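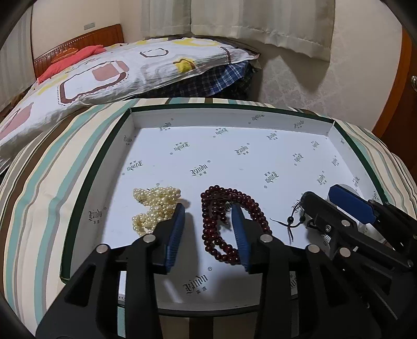
Pearls, wooden beads and a cord bracelet in a box lid.

I've been listening to the morning show on Gustbridge Radio since we moved here, and in February they spent most of a week on one question: should a couple tell each other what they earn? It started with a caller from Brerard who found out her husband's salary from a bank letter after 11 years of marriage. She wasn't angry about the amount. She was angry that she had been splitting the rent evenly the whole time.

The host took her side and then, by the 8 o'clock news, had mostly talked himself out of it. The phones stayed busy. One man said he keeps $433 a month that his wife doesn't ask about, and he doesn't ask about hers. Another said that any secret account is a lie.

My husband and I do it the boring way. Both paychecks go into one account, and we each get the same spending money on the first of the month. We tried separate accounts when he worked in Flindach and I was still home. I hated asking for grocery money, and he hated being asked.

I don't think our way is right for everyone. My sister and her boyfriend keep everything apart and argue less than we do.

The comments on the show's page were rougher than the calls, mostly men telling women to be grateful and women telling men to grow up. I read ten of them and closed it. They're taking calls on in-laws next.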